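Flota Footwear Reuse Scheme: interim report to the Poulain Fund

Reporting period: second quarter of the grant
Prepared by: Daichi Onishi, scheme manager

1. Summary

The scheme collects worn but serviceable shoes from households in Danemholm and Plitelach, cleans and grades them, and passes them to partner organisations for redistribution. Collection volumes are ahead of plan. Grading is behind plan owing to a delay in fitting out the second sorting room. Expenditure is within the approved budget and no change to the total award is requested.

2. Collection

A total of 1470 pairs was received in the period. Collection points are now open at 11 sites, the most recent being the library annexe in Plitelach, which opened in May. The Danemholm sites continue to produce the larger share. Returns from the two supermarket sites are uneven, with most donations arriving in the week after the school term ends, and collection rounds have been rearranged to match.

Single shoes and pairs with split soles remain the main cause of rejection. Revised wording on the collection bins asks donors to tie laces together or fasten the shoes with a rubber band. It is too early to report whether this has reduced the number of singles.

3. Grading and storage

Grading follows the four-band scale set out in the original application. Bands A and B go to partners without repair. Band C is held for resoling or new laces. Band D is sent for material recovery.

Storage was moved from stacked crates to open racking at the start of the period. Crates had led to crushed uppers and to damp being missed until late in the process. Racked stock is easier to inspect, and the time taken to fill a partner's order has fallen.

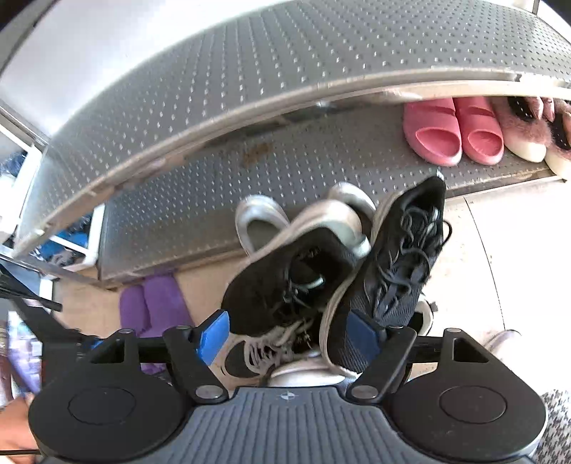
Figure 1. Black trainers at the perforated metal racking.

The delay to the second sorting room arose from the electrical inspection, which had to be repeated after the lighting circuit was altered. The room has now been passed for use. The backlog stands at about 100 pairs and should be cleared early in the next period.

4. Distribution

Stock was issued to family support services, a night shelter and two secondary schools. Demand for adult sports shoes in larger sizes exceeds supply. Children's sizes are in surplus, and discussions are under way with a nursery network in Plitelach.

5. Expenditure

Van hire was higher than forecast because of the additional site. The overspend has been met from the underspend on cleaning materials. The racking was bought second-hand and came in below estimate. The balance has been kept in the equipment line for a second drying cabinet.

6. Risks

The lease on the Danemholm unit is due for renewal before the end of the grant. The landlord has indicated that terms will be similar, but nothing has been received in writing. The resoling contractor has given notice of a price rise, and two alternative quotations are being sought.

7. Next period

Work planned: clearance of the grading backlog, installation of the drying cabinet, and a review of the Band C repair threshold. The revised threshold will be sent to the Fund for comment before it is adopted.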